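Memorial and Funeral Reception Hire - Rekerlow Set

Vellovis hires out tableware and serving equipment for funeral receptions, wakes and memorial teas. The Rekerlow Set is our standard package and suits gatherings held at home, in a church hall or at the graveside chapel in Merumton.

Item code: 831
Serves: 35 guests
Hire period: 2 nights
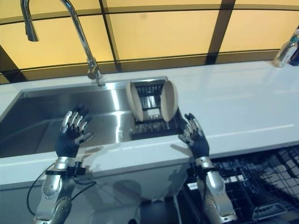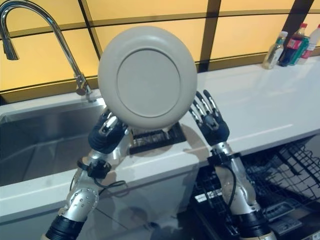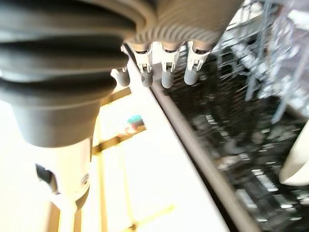 What comes with the set

Dinner plates, side plates, cups and saucers - 35 of each
Teaspoons and cake forks
Two large teapots, milk jugs and sugar bowls
One guest book stand, with a pen
One easel for a portrait or order of service

Linen is not included. White or grey Texier tablecloths can be added when you book, and they come pressed and folded.

For larger gatherings we can make the set up to 41 places at no extra charge. Past that you will need a second set.

Delivery and pickup

We deliver on the morning of the service, before 10 am if you ask for it. Funeral directors can have the crates sent straight to the hall. Someone needs to be there to sign for them. Pickup is any time before noon on the last day of hire.

Please scrape the plates and put everything back in the crates it came in. We do the washing at our end. Breakages are charged at replacement cost - chips are not.

Booking

Most families book through their funeral director, but you can also book with us directly. Have the name of the deceased, the address of the reception and a contact number ready. If the date of the service changes we will move the booking without a fee. November is busy for memorial services, so call early for that month.

Ask for Mélanie MacLeod in bookings. The easel and guest book stand can also be hired separately.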